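Two Grippers, One Bedroom – Notes from the Zetau Bench
September 17, 2022

We've finally had both hand-held grippers out of the lab and into a real home, and what a good few days it's been! Regular readers will remember we were torn between the Tivolell, with its stiff black fingers, and the Prornis, which has the softer, slotted yellow ones. On the bench they were neck and neck. Give them bedding and clothes to deal with and they feel like completely different tools.

The Tivolell is lovely on anything with a hard edge. It picked up 98 of our test blocks without a fuss, then went and pinched a pillowcase so hard it left a crease. The Prornis gives a little as it closes, so you can come in at a lazy angle and still get hold of a fold of cloth. My wrist liked it better too – after 20 minutes with the Tivolell I was ready for a cup of tea.

The wide-angle camera is the other big win. With our old one we were forever losing sight of whatever sat beside the fingers. Now we get the fingers, the bed and half the room in one view, and the Quintanilla controller keeps up with it nicely on the new firmware (version 4, if you're still on the old one, please update!).
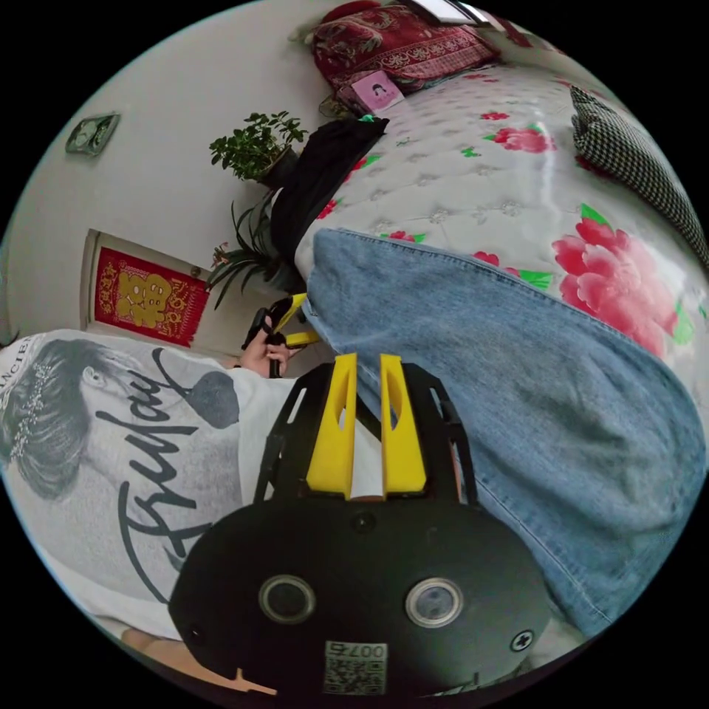
Filed under: Grippers and Hands

Yellow fingers in their open black mount, with a flowered mattress cover just past them. The slots are the bit I'm keen to play with next. We've got 2 more finger shapes on order, one with a shorter slot, and they should be ready to try in November. If you have a favourite fabric that always gives your gripper grief, write in and tell us – we'll add it to the pile.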